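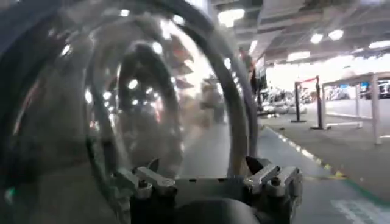 Gleice Holanda replied:
Wait, you're still polishing visors with toothpaste?? I did that on my old Trisard and it went hazy in 5 minutes of sun. Just buy a new one!

pronard_pete wrote:
A new one is $83 plus shipping, Gleice. I've used plain white toothpaste (not the gel stuff!) on scratches for years and I can see fine at night. Soft cotton cloth, small circles, rinse, done.

Gleice Holanda replied:
Fine in town maybe. Come ride the Destetow road with trucks coming at you and tell me about the starbursts lol

mudflap27
I'm with Gleice on this. Most visors have a hard coat and you're rubbing it off along with the scratch. Mine fogged up like crazy after I tried it.

Maiara Miranda
Ok but nobody asked what kind of scratch it is? If your nail catches on it, no paste is going to help. Light swirls, I use dish soap and lukewarm water first, half the time it's just dried bug.

pronard_pete wrote:
Dried bug, ha. Fair. Still not paying 83 bucks.

Maiara Miranda
Kleinschmidt had them marked down last April, I got 6 months out of mine before I dropped it in the driveway. Might be worth a call, they don't put everything on the website.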